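Tralcombe Arm: Frequently Asked Questions

Last updated 02/12/2019 by Yabsira Araya

These are the questions we get most often from people who want to build the Tralcombe arm at home or at the Caltwood shared workshop. If yours isn't answered, post in the build forum or leave a note on the board by the Caltwood sign-in desk.

What is the Tralcombe arm?

A tabletop robot arm with a two-finger gripper and a small camera at the wrist. Most of the body is 3D printed. The plans, part files and control software are free to download. We do not sell kits.

How long does it take to build?

Most of the time goes to printing. My own set of parts took 80 hours on one printer. Assembly was four weekends, and one of those was lost to a wrist joint I had put in backward. Adelmo Galli finished his faster, but he had built the earlier version.

What does it cost?

My parts came to $812, not counting the printer or the computer. The motors are most of that. Gifty Boateng keeps a parts list on the forum with current prices, and she updates it when a supplier drops something.

Do I need to know how to solder?

A little. There are 4 joints to solder on the power board. Everything else plugs in or screws down. The workshop has irons you can use during open hours.

Can I set it up in my kitchen?

Yes, if the counter is solid and you can keep people out of reach while the arm is powered. Stone works well because it doesn't flex when the arm stops suddenly. Use the wide clamp base, put a rubber pad under it, and tighten by hand only.

How do I choose things for it to pick up?

Start with something that stands up without help and has a handle the fingers can close on. Soft blocks are fine for the first day, but they hide alignment problems.

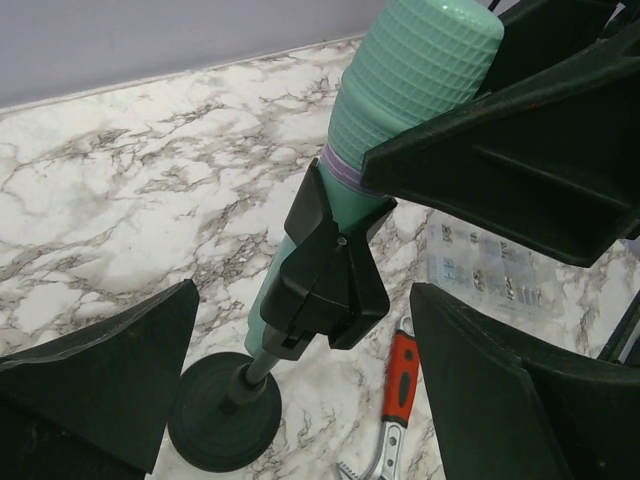
Long handles are harder than they look in the software. If the fingers grab too high, the object swings and the wrist motor has to fight it. Have the arm approach slowly, close, wait one second, and lift straight up before moving sideways. Textured grips are more forgiving than smooth plastic.

The gripper closes but the object slips out. What now?

Check that both fingers reach the middle at the same time. If one arrives early it pushes the object away. Loosen the finger screw, line the finger up with the mark on the carriage, and tighten again. If they are even and it still slips, raise the grip force one step at a time in the Ayele settings page. Don't go straight to the top value. Mahlet Admasu cracked a carriage that way in November.

Which color or brand of filament should I use?

Any color. For the fingers, use something tougher than basic PLA. They get scuffed with use and this does no harm. Replace a finger if the tip chips or you see a crack near the screw hole.

How often should I recalibrate?

After any crash, after replacing a part, and every 1000 grips. The counter is on the Ayele status page. Calibration takes a few minutes and the arm has to be empty when you start.

What is Wivska?

The recording tool. It saves the wrist camera video along with the joint positions so you can play a run back. You don't need it to use the arm. Adanech Demissie wrote it and answers questions about it in its own section of the forum.

The wrist camera cable keeps catching. How should I route it?

Run it along the back of the forearm and leave a loop at the wrist big enough for a full turn in both directions. Tie it at the elbow, not at the gripper. Move the arm through its whole range by hand with the power off before you trim the ties.

Can I change the design and share it?

Yes. Post your files in the forum and say which version of the arm they fit.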